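Drallix Moves Tabletop Handling Tasks to Two-Arm Cells at Plarnach Site

PLARNACH, April 3, 2026 – Drallix, a contract assembler of small electrical goods, has put two-arm robotic workcells into service at its Plarnach site. The cells handle mixed small items on a tabletop, a job previously done by hand at the packing benches. The first cell was accepted in February after a trial of 30 shifts.

Each cell has two arms mounted on a common rail at the front edge of the work surface. Both arms end in grippers and can work on the same item. The control software, Zeverum, was supplied by Golob under a service agreement that also covers spare parts and operator training. 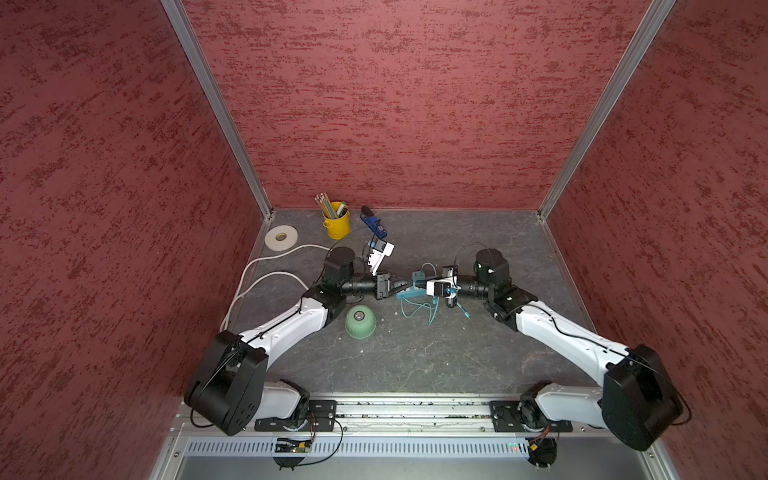

The two arms of a Drallix workcell with a light blue object held between the grippers.

Under the previous arrangement, bench staff sorted, turned and set down parts by hand for a full shift. Staff now work at the benches for up to 6 hours and spend the remaining time on cell setup, fault clearing and inspection of finished trays. Job grades have been revised to include these duties. No positions have been removed as a result of the change.

Nine operators have completed the Golob training course, which covers safe entry to the cell, gripper replacement, cable checks and restart after a stop. A further group will begin the course when the second training bench is ready. Until then, each shift is staffed with at least one trained operator.

Items with loose cables remain the slowest category. Zeverum stops the arms and requests an operator when a grip is not confirmed, and the operator decides whether to reset the item or take it out of the cell. Stops are logged by item type and reviewed at shift handover. The item list for the Plarnach cells currently holds 226 entries.

About Drallix
Drallix assembles and packs small electrical goods for industrial and retail customers. Press inquiries should be directed to the Drallix communications office at the Plarnach site.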